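Changing a cushion cover sounds like a small job, but the woman who runs the bedding side of Skavel, a homeware shop in Reltville, has strong views on it. "Most people start with the wrong size," she says. "They buy the pad to match the cover, and then it sags."

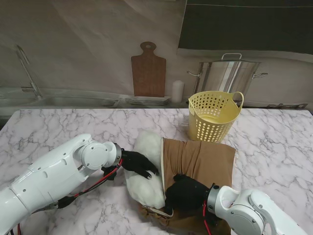
A white pad on its way into a brown zipped cover.

She prefers a pad slightly bigger than its cover, and she opens the zip all the way before she begins. "Fold the pad if you have to. Get the far corners in first and let it open out inside."

A new pad often looks flat from the packet. She leaves hers out overnight, then pats it from the edges towards the middle.
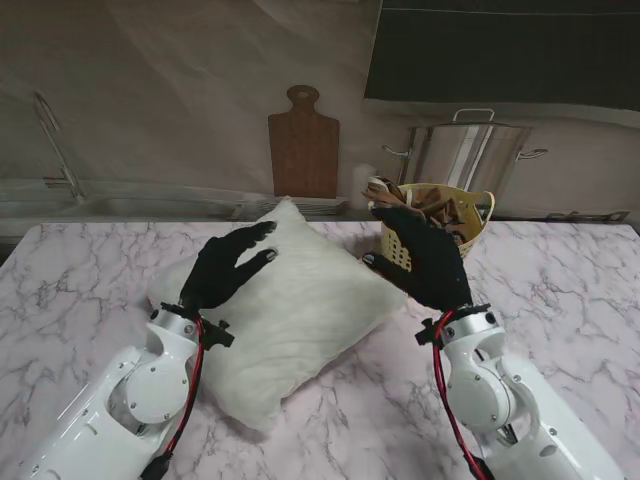

Words by the Imwood Homes Desk

The shop sold 1,434 pads last year, and she says the square ones go fastest. Asked how often covers should be washed, she answers "every 6 weeks, more with a dog", always with the zip closed.

The last bit is the one people rush. "Work along the open side with a flat hand. If you pull at the zip, you'll catch the filling."
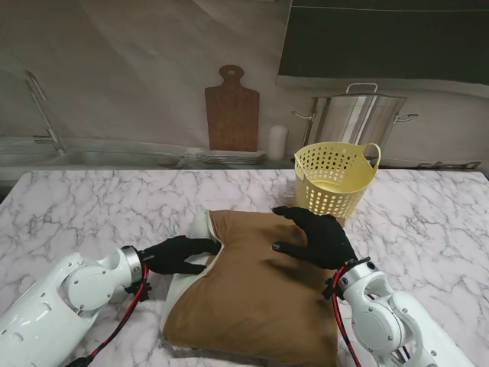

The brown cover partly on, with white still showing at the left side.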